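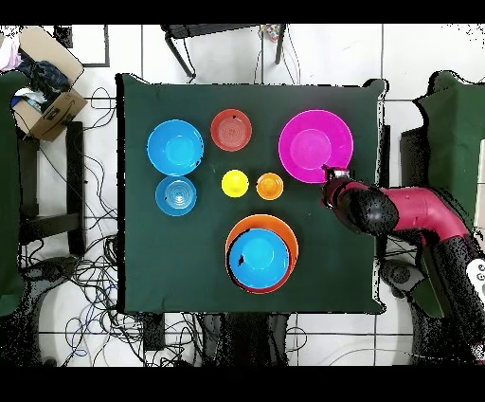
Assiette, bols et gobelets sur tapis vert.

Soupes du mardi : on continue, on change deux ou trois choses
Lettre de Tritari, mars 2024

Vite fait parce que la lettre part ce soir et que la moitié des rubriques n'est pas relue. Les soupes du mardi reprennent salle Hakim, même heure, même entrée côté cour. La porte sur rue reste fermée, la serrure n'est toujours pas réparée, inutile de secouer.

Février d'abord. Froid, pluie, travaux devant l'arrêt de bus, et du monde quand même. Plus que d'habitude le soir de la soupe aux pois cassés, va comprendre. On a fini les marmites avant huit heures et les derniers arrivés ont eu du pain, du fromage et des excuses. Du coup on a revu les quantités et on a surtout revu les recettes, parce que doubler une soupe ce n'est pas juste doubler l'eau. On l'a appris avec le potiron-châtaigne. Ceux qui étaient là s'en souviennent. Ça avait la couleur, pas grand chose d'autre.

Donc, mars. Le programme, sous réserve du marché :

Premier mardi, poireau-pomme de terre, la classique. Moulin à légumes et pas mixeur, on y tient, le mixeur fait de la colle avec les pommes de terre.

Ensuite lentilles corail, carotte, cumin. Version sans lait de coco cette fois, plusieurs demandes. Le lait de coco sera à côté, chacun en met ou pas.

Puis la soupe verte : fanes de radis, épinards, une courgette si on en trouve à un prix correct (en mars, pas gagné). C'est celle qui fait peur aux enfants et que les enfants reprennent. On ne leur dit pas ce qu'il y a dedans avant la fin.

Et pour finir le mois un bouillon de poule avec vermicelles, plus un bouillon de légumes à part pour ceux qui ne mangent pas de viande. Deux marmites séparées, deux louches séparées. Merci de ne pas échanger les louches, on les a marquées au ruban adhésif, rouge pour la poule.

Prix : 5 euros le bol, on peut se resservir, pain compris. Gratuit pour les moins de 6 ans. Ceux pour qui c'est compliqué en ce moment le disent à l'entrée ou ne le disent pas, la boîte est sur la table et personne ne regarde dedans. Appoint bienvenu, la dernière fois on a rendu la monnaie d'un billet de 50 avec toutes les pièces de la soirée, plus jamais.

Les légumes maintenant. On nous demande souvent d'où ils viennent. Une partie du maraîcher de Trisunberg, qui nous met de côté ce qui est tordu, trop gros ou fendu. Une autre partie de chez Grerar, l'épicerie en bas de la côte, le lundi en fin de journée. Le reste on l'achète au marché normalement, comme tout le monde. Les carottes fendues de Trisunberg sont meilleures que les belles, avis tout à fait personel mais que je défends. Par contre elles gardent la terre dans la fente, il faut une brosse, l'eau seule ne suffit pas. Si quelqu'un a une brosse à légumes qui traîne dans un tiroir, on prend. Deux si possible.

Épluchage à partir de 14 heures le mardi. Venir quand on peut, repartir quand on doit. Apporter son économe si on y est attaché, ceux de la salle coupent mal et il y en a un pour gaucher que les droitiers prennent toujours par erreur. Les épluchures de carotte et de poireau vont dans le seau du compost. Les oignons aussi. Pas les os, pas le pain, pas les agrumes. Le seau est descendu le soir même, sinon le mercredi matin la salle sent et le cours de gym se plaint, à juste titre.
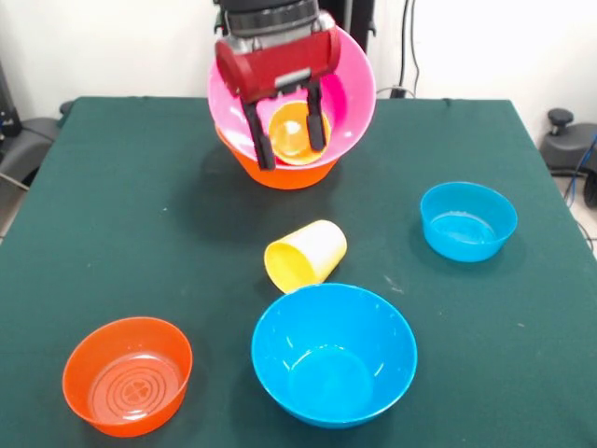 Une bonne soupe de grande marmite, ça se joue au début. Les oignons, longtemps, à feu doux, avec du sel tout de suite. On a tendance à aller trop vite, on met tout ensemble, on couvre d'eau, on attend. Résultat fade et on rattrape au bouillon cube. Laisser suer les oignons, puis les poireaux, puis le reste, et l'eau en dernier, déjà chaude. Au moment de servir, autre sujet, la vaisselle de couleur : les gobelets se posent dans les bols, comme le jaune orangé dans le grand rose, et chacun prend les deux d'un coup en passant devant les marmites. Ça évite les allers-retours et la queue qui se croise devant l'évier. Ensuite croûtons, fromage râpé, herbes, dans cet ordre, en bout de table.

Sel : on sale peu en cuisine et on met du sel sur les tables. Poivre idem. Pour le piment, un petit pot avec une cuillère, étiquette dessus. L'étiquette avait disparu en février, un monsieur a cru à du paprika. Il est revenu la semaine d'après, donc pas rancunier.

Le pain. Gros débat. Le pain blanc part en premier, le complet reste, et à la fin on se partage le complet pour la chapelle... pardon, pour la chapelure. (je laisse, ça m'a fait rire en tapant). On va essayer un pain demi-complet, même boulanger, tranché plus épais. Les tranches fines sèchent en dix minutes près du radiateur. À propos, éviter de poser les corbeilles près du radiateur.

Restes : rarement, mais ça arrive. Venir avec un bocal ou une boîte qui ferme. Qui ferme vraiment, on a lavé assez de sacs comme ça. La soupe de poireau se garde trois jours au frigo sans problème, celle aux lentilles aussi, elle épaissit, on rallonge avec un peu d'eau. La verte, à manger le lendemain, elle brunit et perd son goût. Le bouillon se congèle très bien, sans les vermicelles. Avec, c'est de la bouillie au dégel. Les pommes de terre congelées deviennent granuleuses, si on y tient absolument il faut repasser au moulin en réchauffant, avec un bout de beurre. Un gros bout.

Question arrivée par le formulaire : est-ce qu'on peut apporter sa propre soupe ? Réponse courte, oui, en prévenant avant le dimanche soir et en donnant la liste complète des ingrédients. Complète, ça veut dire avec le cube si cube il y a, certains contiennent du céleri et nous avons des allergiques. Céleri, moutarde, lait, gluten, on affiche tout au tableau près de l'entrée. Si le tableau n'est pas rempli, demander avant de manger, et râler un peu, c'est mérité.

Autre question : pourquoi pas de soupe à l'oignon gratinée ? Parce que pas de four salle Hakim. Il y a un emplacement de four. Avec une prise. Depuis longtemps.
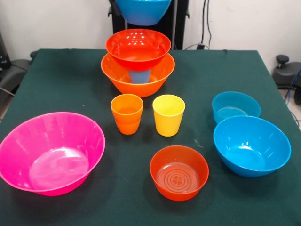
Le four, donc, on a reposé la question au gestionnaire de la salle, réponse attendue. En attendant deux plaques, dont une qui chauffe fort et une qui chauffe quand elle veut. La grande marmite toujours à gauche. À droite les bouillons, ou rien. Ne pas brancher la bouilloire en même temps que les deux plaques, le disjoncteur est dans le local fermé à clé et la clé n'est pas chez nous. On a mangé dans le noir une fois, c'était joli, mais la vaisselle derrière moins.

La recette demandée le plus souvent, celle des lentilles corail, version maison pour quatre : deux oignons, trois carottes, un verre et demi de lentilles rincées, une cuillère à café de cumin, une demie de curcuma, une gousse d'ail, de l'huile, un litre d'eau. Oignons et sel dans l'huile, doucement. Carottes en rondelles. Ail et épices, une minute, pas plus, le cumin brûlé est amer et on ne rattrape pas. Lentilles, eau chaude, vingt minutes à petits bouillons. Mixer à moitié, garder des morceaux. Citron au moment de servir, toujours à la fin, jamais dans la casserole. Ceux qui veulent plus épais mettent moins d'eau, pas plus de lentilles, sinon ça tourne à la purée dès que ça refroidi.

Pour la verte je n'ai pas les proportions, elle se fait à l'œil selon ce qui arrive. Disons toujours une pomme de terre pour lier, et les épinards en dernier, hors du feu. Les fanes de radis bien lavées, trois eaux, elles sont pleines de sable.

Ce qui manque en ce moment, en vrac : torchons propres (vieux, tachés, peu importe), un grand couvercle, un deuxième moulin à légumes, des bocaux. Les bocaux sans couvercle on n'en veut plus, le placard en est plein. Une louche aussi, une vraie, profonde. Dépôt possible chez Grerar aux heures d'ouverture, dire que c'est pour les soupes.

Rangement : les tables repliées contre le mur du fond, pas devant le tableau électrique. Balai avant serpillière. La serpillière se rince et s'étend, elle ne se laisse pas en boule dans le seau. Je sais que c'est tard et que tout le monde veut rentrer.

En avril on pense aux petits pois et à une soupe froide si le temps s'y prête, concombre-menthe ou betterave, les avis sont partagés. Les idées sont à glisser dans la boîte à l'entrée ou en réponse à cette lettre. Lisible svp, le dernier papier disait soit "panais" soit "panaché".

À mardi, côté cour.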